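How do I get a laundry basket liner clean (and back in)?

Posted by Longo_Lolmont

I have a wicker-rimmed laundry basket with a white cloth liner, and the liner has reached the age where it's dirtier than the clothes. Somewhere in the last year it also gave up lying flat. A red jersey goes in on top and I start worrying about pink.

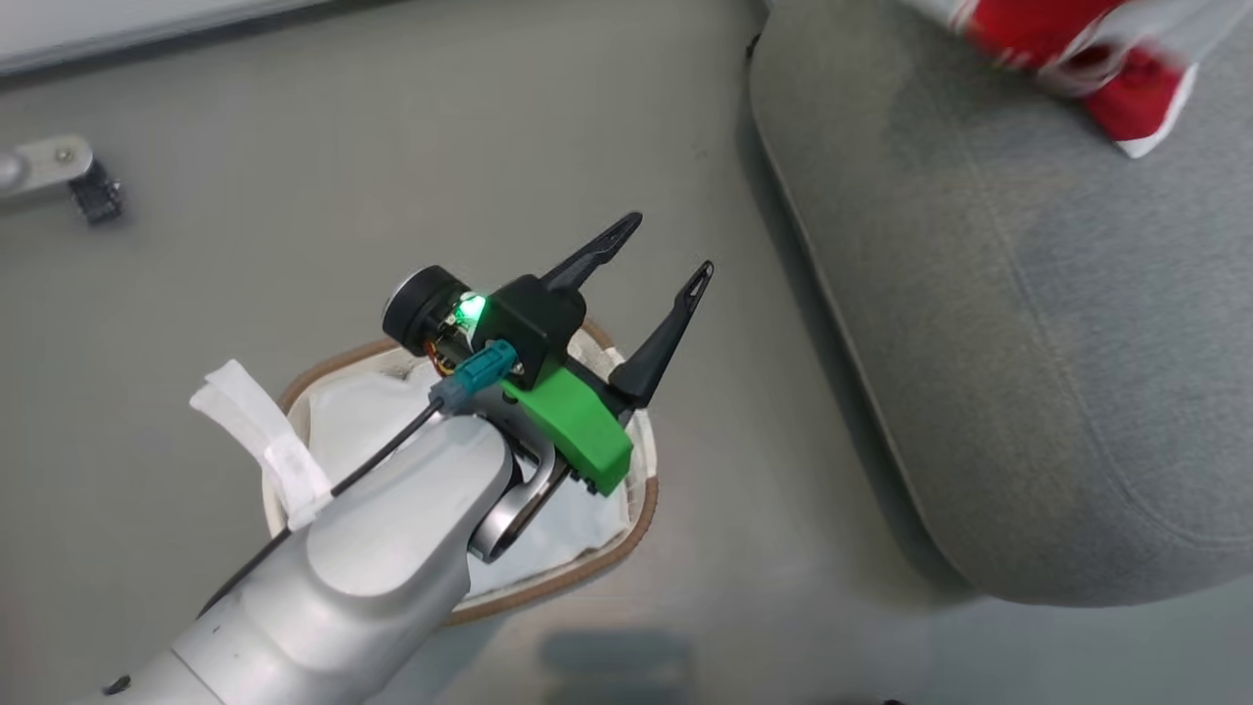
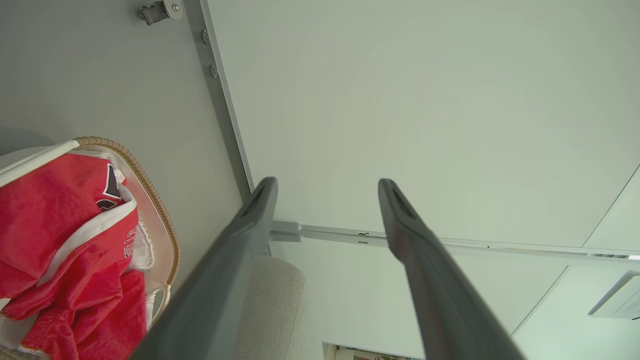 There's no care tag that I can find. Can I throw the liner in the machine, and will it still fit afterward? I paid 37 dollars for this basket and would like to get my money's worth before it goes to live in the garage with the others.

3 shares

Sarita Shukla

Yes, wash it, but cold and by itself the first time. If it's cotton it can shrink, and a liner that's half an inch short will fight you forever. Mine went through hot once and now fits a basket I don't own.

Check how it's attached before you pull. Some are tied on, some have snaps, and a few are stitched to the rim, in which case you're sponging it in the tub with dish soap and regretting your choices. If it comes off, smooth it by hand while it's damp and hang it upside down. Skip the dryer. Put it back on while it's still very slightly damp and tug the corners down, then let it finish drying in the basket with nothing in it for an afternoon.

As for the jersey, dampen an inside seam and press a white paper towel on it. If the towel turns pink, keep that shirt away from the liner whenever it's sweaty. Dry, it should be fine.

Rimer

just buy a new one

dudarard_dan

Agree on cold. I'd add a soak with oxygen bleach (the powder, whatever the box says per gallon) if the liner has gone gray. Don't use chlorine bleach near wicker. I have a stripe on mine that I now describe to guests as a design feature.

11 people found this helpful

3 comments

Longo_Lolmont: Snaps! Four of them, under the rim, where I had never once looked. It's soaking now.

Rimer: a new one would already have snaps

Sarita Shukla: So does the old one, Rimer.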